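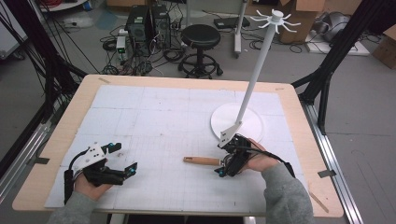

So Monday was the first proper evening with both grippers on the bench, and I'm typing this with slightly sore thumbs. I've been going on about the Patine build for months (sorry to anyone who reads this for the bread posts), and there's finally something to show for it besides a parts bill.

Quick catch-up if you missed the last few. Patine is my attempt at teaching a small two-arm setup to do kitchen chores, starting with hanging things on hooks and taking them off again. The arms come later. For now it's me holding the grippers and doing the motions myself while the Wemo box logs everything, and then the software gets to chew on it. I rent a bench at the Ullstead workshop, where the floor is concrete and the Wi-Fi drops out every time the laser cutter starts.

The hooks are on a mug tree, a white one with eight curved arms at the top. I love it! It's light, though, and if you come in too hard from the side the whole thing wants to walk across the board. My first plan was to screw it down. I've decided to leave it loose for the first 300 runs and see how annoyed I get.

What took the most time, weirdly, was cables. Each gripper has one running off the back, and if it's routed wrong it tugs on your wrist right when you're trying to be gentle. I redid mine 14 times before I quit counting. What works for me is a loose loop down past the wrist and then off the side of the table, with enough slack to reach the far corners. Long sleeves help too – the cable slides over the fabric and doesn't grab your skin.

The other fiddly bit is the long handle. Grab it too near the end and it swings, so I've been closing the right gripper first and keeping the left one open and low until I need it. I'm right-handed and my left is still hopeless at this.

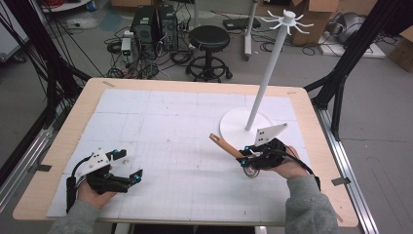

What's next

I want 1,000 good runs before I train anything, and at 24 an evening that's going to be a long spring. The Kawaguchi motors for the real arms are supposed to ship in April, so at least I've got something to do while I wait. I also need to retape the grid board, and I'd like a nicer stool.

If you've done anything like this with a stand that won't sit still, leave me a comment. I've got a bag of rubber feet in my cart and could be talked out of it.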